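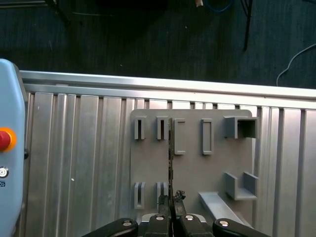 Charoen Suksawat has specified cable glands for industrial enclosures for most of his working life, first at a panel builder in Kisumow and now as technical lead at Skirnport, which supplies glands, blanking plugs and earthing accessories to the trade. We spoke to him at the firm's test shop on the subject of ingress ratings, and on why glands that pass in the shop go on to leak on site.

The commonest fault he sees is a mismatch between the seal range and the outer diameter of the cable. "People order by thread size," he said. "They have a hole, so they buy a gland for the hole. The seal doesn't care about the hole." A gland fitted to a cable at the bottom of its clamping range will usually hold, but leaves little margin once the sheath has relaxed. Suksawat asks customers to measure the sheath in 2 directions at right angles, as flexible cables are seldom truly round after storage on a drum.

Torque comes next. Skirnport's sheet for its Listisance range gives a separate figure for the locknut and for the dome nut, and Suksawat said that most fitters read only the first. Overtightening the dome nut forces the insert out past the cap and can neck the cable. "If you can see a ring of rubber standing proud, it's wrong. Slacken it, look at the insert, and if it's marked, throw it away."
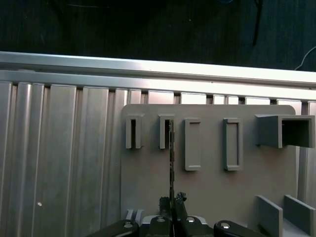 Entry plates are the other half of the joint. The sealing washer needs a flat face, and Suksawat prefers a plain machined plate in which every opening has been deburred on both sides. Paint build-up at the rim is enough to tilt the washer. He will not put a gland on ribbed or profiled metal in any circumstances. Corrugated aluminium of the kind standing behind the flat gray board is a good backing surface, he said, but a washer laid across the ribs bridges the channels and water runs straight underneath. Where a customer has only a profiled face to work with, he fits a flat adaptor plate over a full gasket and takes the glands through that.

On temperature he was more cautious. The standard nitrile insert is adequate for most indoor plant, but it hardens near ovens and drives. Skirnport changed its own soak test in August, and samples now stay in the chamber for 130 hours before the spray test. Of the last batch, 34 were sectioned afterwards.
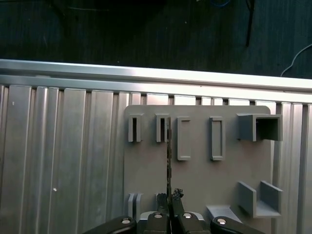

"The sectioning tells you more than the spray does," he said. "A gland can pass and still have taken a permanent set. Then somebody opens it to add a core, closes it again, and the seal has gone."

He recommends a new insert whenever a gland is reopened. Pešek, a pump maker that has bought from the firm for years, now keeps 4,000 spares in its service stores – mostly the smaller sizes.

Asked about armoured cable, Suksawat said the same rules apply, with the added point that the armour clamp must be made off before the outer seal is touched.

Last updated: 28th April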